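Boards > Student Robotics > Simulation and Coding > Club Projects

Forum Rules Search New Posts Members Log In

Kitchen sim project: bowl pickup from the floor, would love some opinions

mapletorque
Hi all! Long-time reader, not much of a poster, so please bear with me because this is going to run on. I help out with the after-school robotics club at Stetcombe, and this year the older kids talked me into doing a project that lives entirely in simulation (we have one aging lab of computers and no budget to speak of, so it didn't take a lot of talking). We're entering it in the student category of the Borkberg challenge, which asks each team to pick a household chore and get a simulated arm to do it over and over from different starting spots.

Ours is bowl pickup. There's a bowl with food in it sitting on the kitchen floor, and the arm has to take hold of it by the rim, lift it, and carry it without dumping what's inside. The kids wanted the bowl on the floor because everybody else does countertops, and I thought that was a pretty good reason when you're fifteen.

We've logged 1,318 attempts so far, split among three pairs of students, and I have learned more about bowls than I ever expected to. I'll put things in the order the kids have been working on them:

1. Rim grasp. They started out trying to come straight down over the middle, and with fruit in there you can guess how that went. Now they bring the gripper in at the left side of the rim and clamp there. It holds on nicely, but the bowl tips once it's off the floor, and the lemon (we all call it the lemon, though there's a faction that says melon) ends up over against the wall of the bowl right by the gripper.

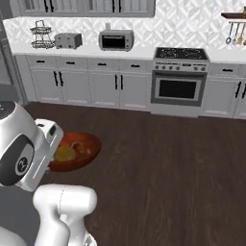 2. Keeping it level. This is the one I'm really asking about. Two of our students want to rotate the wrist after the grasp to bring the bowl back to flat. The other pair wants to come in at a better angle to begin with and leave the wrist alone. They have been having this same argument since August and I'm fond of all of them, but oh my goodness.

3. Carrying. We haven't settled where the bowl should go. The counter to the right of the range is bare, so that's the favorite.

Any thoughts at all would be welcome, and please don't worry about talking over our heads. The kids read these threads and they like being talked to like grown-ups.

sprocket_aunt
Welcome, and what a fun one! I'm with the pair who want to fix the approach. We did a soup pot with our club two seasons ago and every correction we added after the grasp gave us one more chance to slosh. If the wrist starts where it needs to be, you're just lifting. It took our kids a long while to find a good starting pose, but after that I don't believe they touched the wrist code again.

One question, what are you using for friction on the fruit? If it's the default it may be sliding around far more than a real lemon would, and then you'd be solving a problem that isn't really there.

halfpast_gear
I'm going to disagree a little, with love. A perfect approach is great when the bowl is always in a nice open spot, but didn't mapletorque say different starting spots? Put that bowl up close to the cabinets and your lovely pose may not be reachable at all, and then you need the wrist correction anyway. I'd have them do it slowly, and only once the bowl is clear of the floor. Our group ran 3,265 tries on a tray task and the slow correction was the thing we kept in the end.

sprocket_aunt
That's fair about the cabinets. I still say get the approach right first and add the correction for the hard spots. Otherwise you're using the wrist to cover up a sloppy grasp, and the kids won't learn why it was sloppy.

mapletorque
Oh, this is wonderful, thank you both! I read it out loud at practice and each side was convinced you'd agreed with them. The friction is indeed the default, and I'm embarrassed to say it hadn't crossed my mind to look. Somebody is changing it as I type.

On the starting spots, we have 12 of them. The ones in front of the range are our bread and butter, and that's where the pairs do most of their practicing.

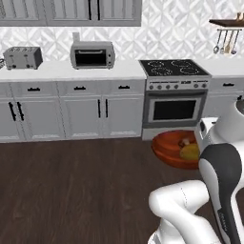
The trouble comes with the spots farther left, where the arm has to stretch and the wrist runs out of turn before the bowl is flat. So I suspect halfpast_gear has a point about reach, and I suspect the approach people have a point too, because the stretch is when the grasp gets sloppy. I asked both pairs to write down what they think will happen at each spot before they run it – that was my one bit of real teaching for the week.

Gerner_club_dad
Jumping in from the Gerner team, we're in the same category (hello, rivals!). Do check how your scoring treats the food. We had runs where the bowl was carried perfectly and we were patting ourselves on the back, and our script was only looking at the bowl. The fruit was under the stove. We now check each item by itself at the end of the run, and our numbers got a good deal humbler.

halfpast_gear
Seconding that one. Check them during the carry as well if you can. You'd like to know when it fell out, and the final position won't tell you.

mapletorque
We check the lemon and we do NOT check the other piece of food. I just looked. Well, there goes our success rate! I'll break it to them gently.

sprocket_aunt
Better to find it now than with the judges watching. What does your pass rule look like for the tilt? Ours was a hard cutoff and I always thought it was too strict, it threw out runs where the pot wobbled for a split second and came right back.

old_maes_hand
I judged for the Maes league for a good many years and I'd leave the hard cutoff in, myself. A student who can tell me "it tips past our limit at these three spots and we know why" gets more out of me than one with a forgiving rule and a pretty percentage. Just have them write the limit down before they start the final batch and then leave it be, however tempting it gets.

sprocket_aunt
I'd quibble, a wobble isn't a spill, and the chore is not spilling. But I do agree about writing it down first.

mapletorque
I think I'll let the kids decide that one, which means another month of arguing, bless them. The plan for now is new friction, both foods checked all the way through the carry, and then 1,000 fresh runs with each method so we can finally put the two side by side. The lab computers can chew on that overnight if the custodian doesn't switch off the power strip again. I'll post the results by spot when we have them, and Gerner_club_dad, you are welcome to peek, you've earned it!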